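Section 4: Putting up the tree and setting out the arrangements

If you've gotten this far, your Jurau tree trunk is out of the carton and you've got every piece laid out somewhere the dog can't reach. Good! I wrote this part of the guide after setting up silk and plastic flowers for the Bumport library's front tables, and I made most of the mistakes already, so you don't have to.

1. Set the base plate down first, right where the tree is going to live. I used to build mine on the floor and then lift it, and I do not recommend that.

2. Push the trunk into the socket until it stops, then turn it a quarter turn to the right. You want a click. If there's no click, pull it out and look for a bit of packing foam in the socket (mine had a wad of it way down in there).

3. Tighten the set screw with the small hex key. Snug is fine.

CAUTION: Don't hold the tree by its blossoms while you tighten. The petal clusters are only pressed onto their twigs and they pop right off.

4. Start bending branches from the bottom and work up. Bend the thick wire close to the trunk first, then the middle, then the tips. I give a tree like this up to 60 minutes, with coffee.
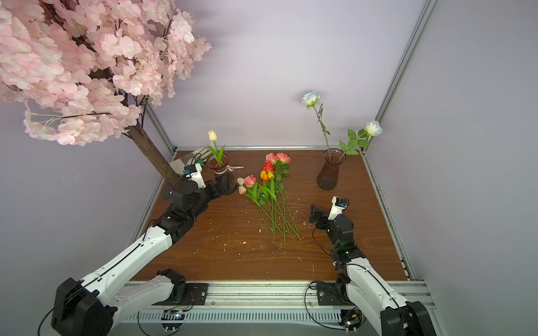

Vilhjálmur Hafstein: I'd go top down on the branches. When I started from the bottom I kept knocking the low ones flat with my sleeves and had to do them all over again. Also, a hair dryer on cool gets the squashed petals to open up, and I'd do that before any bending.

Fair point on the sleeves! I've tried it his way since, and it's fine if you're tall. I'm not, so I'm sticking with bottom up, but I did steal the hair dryer trick and it now counts as step 3 and a half. Keep it on cool. Warm air curled the edges on one of my Kopecký peonies and they never went flat again.

5. Walk around the tree and look for gaps. Turn single twigs to fill them before you reach for the spare stems. I almost never need the spares.

NOTE: If the tree is going against a wall, twist a few of the back branches around to the front. You get a much fuller tree for free.
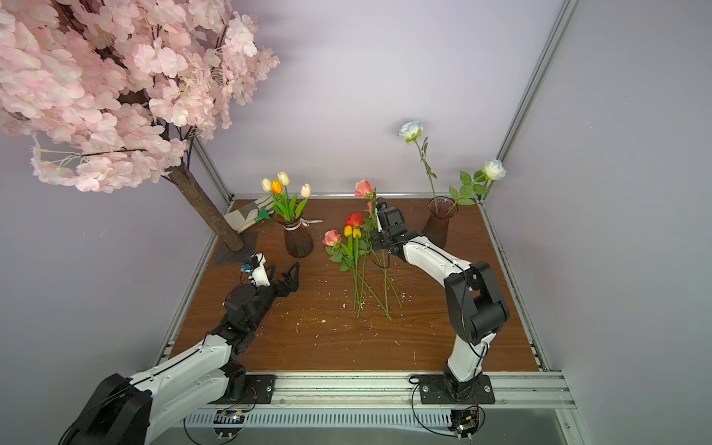 6. Wait a day before you call it done. The wire relaxes a little overnight, and a branch that looked perfect at supper can be drooping by breakfast. Just lift it slightly past where you want it and let it settle back.

Once the tree is behaving, move on to the vases.

7. Wipe out the vase and dry it all the way. A wet vase leaves a cloudy ring, even with fake stems.

8. If the vase is light, put a handful of clean gravel in the bottom. I weigh mine on the kitchen scale and stop at 400 grams, which has been plenty for tall stems.

9. Put the leaves in before the flowers. They hold each other up, and then you can slide the flower stems in between them at whatever height you like.
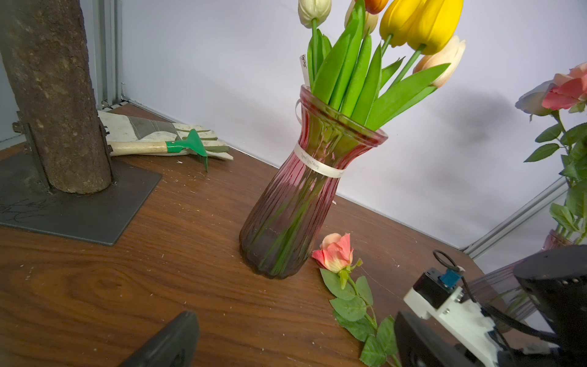 10. Stagger the heads so they don't all sit in one flat row. Kári Toft taught me to put the palest ones a bit higher and the strong colors lower down, and I've done it that way ever since. If a stem is too long, bend the end up inside the vase before you go cutting anything. You can't uncut it.

CAUTION: These stems have steel wire in them. Use wire cutters and point the end down into a trash can when you snip. Good scissors will be ruined in one go (ask me about my good scissors).

11. Dust everything with a soft paintbrush every couple of weeks. For anything sticky, use a barely damp cloth and test a leaf on the back side first.

Missing a part? The Tellbridge shop will mail out a replacement set screw if you give them the number off the carton. Mine was 2256. Storage is in Section 5, and you'll want to hang on to the big carton until you've read it.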